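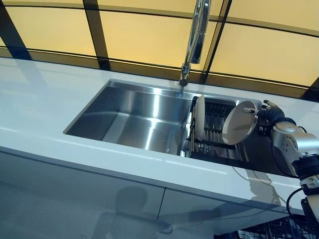
A plate at the dish rack, right arm.

Projects > Conder > Progress reports > June 2020

Hi Oriana,

You asked for something you could read over coffee, so I've kept the tables out of this one and put them in the shared folder. It covers everything since the February report. Short version: we have 2227 usable episodes, the kitchen station is finally earning its keep, and I need a decision from you on the second block of money (see the end).

Where the count stands. The 2227 is after cleanup. Tavion goes through every recording and throws out the ones where the arm stalls, a camera drops, or the operator wanders off the task halfway through. He's strict, and I've stopped arguing with him over it. If a plate gets put in the rack and then knocked by the elbow on the way out, that one goes in a separate folder marked "recoveries" and doesn't count toward the total. Violeta thinks those will turn out to be the most useful thing we have. She may be right, but I promised you a clean number and 2227 is the clean number.

The dish work is where most of our hours went. It looks like such a small job when you do it yourself! You pick up a plate, you find the slot, you let go. For the person driving the arm, finding the slot is the miserable part. The tines are thin and dark, the sink behind them is shiny, and from the operator's view it's very easy to think you're lined up when you're a finger's width off. Sebastián got good at it faster than anyone. His trick is to tilt the plate early, well before it reaches the rack, and come down slowly with the edge leading. We wrote that into the operator notes and the drop rate for new people went down a lot in the first week after.

We also changed how we ask for variety. In the first batch everybody started with the plate in the same place, since that was how the instruction sheet was written (my fault), and the first policy Ovidiu trained on it was hopeless the moment you moved anything. Now each operator draws a card before the episode. The card says where the plate starts, which slot to aim for, and whether something else is already in the rack. It slows us down a bit – maybe you'll notice that in the hourly numbers – but the retrained version copes with a moved plate far better. Ovidiu will send you his own write-up on the training side, so I won't make a mess of explaining it.

The other half of the work is at the tabletop, with both arms. This is the newer task set and I'd call it half built. We've been recording reaches, handoffs and simple two-handed moves, and the wrist cameras matter much more than I expected when I wrote the proposal. The overhead view loses the fingers as soon as one arm passes in front of the other, and the wrist view keeps them.
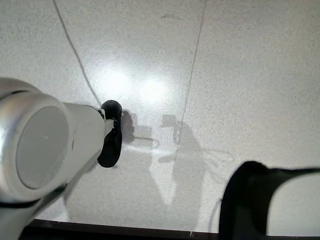 Wrist view over the tabletop, with both grippers in view.

Two things bother me about the wrist footage. One is glare. The lights over the table leave bright spots right in the working area, and they slide around as the wrist turns. Ovidiu says the model can learn to live with it if we give it enough examples. I'd still like to try softer lights, because they're cheap and his time isn't. The other is shadows. With two arms in play you get the gripper shadow, the arm shadow and sometimes what look like cable shadows all piled together, and our labeling tool kept tagging the dark patches as objects. Violeta rewrote that part of the tool and the false tags are mostly gone. She'd like it on record that she did this in one afternoon, so there you go, it's on record.

People. We have 4 trained operators now. I'd planned on more by this point, but training someone properly takes a couple of weeks before their episodes are worth keeping, and I'd sooner have fewer people who know the rig. Each of them does 40 episodes in a normal session and then stops. We tried longer sessions early on and you could see the attention going – sloppy releases, rushed returns. Tavion ended up cutting so many of the late ones that we gained nothing.

Gear. The gripper fingers wear at the tips and we've settled into swapping them on a schedule. Rindbridge has been good about replacements, though the last box came with the wrong fittings and we lost two days to it. Ojeda still owes us the revised wrist mounts. I've chased them, and Sebastián has chased them, and a nudge from your side wouldn't hurt. Cable routing on the arms is better than in the last report but I'm still not happy with it.

Money. We're under on equipment and over on operator hours, and the two come close to canceling out. Firnance has the full breakdown from our bookkeeping, so if anything in your copy doesn't match, theirs is the newer one.

What's next. The plan is to finish the plate set with 100 held-out episodes that stay locked away until the final test, then put everyone on the two-arm work. I'd also like to add bowls and mugs to the rack task. Mugs scare me a little because of the handles, but the operators are bored of plates and so am I.

The decision I need: can we move the leftover equipment money into operator hours for the next block? If yes, we carry on at the current pace with no gap. If you'd want it kept separate, tell me soon and I'll redo the schedule so the two-arm set starts later. Either one works for us, I just can't book people until I know.

Come by and drive the arm yourself sometime! Sebastián will set you up with an easy card.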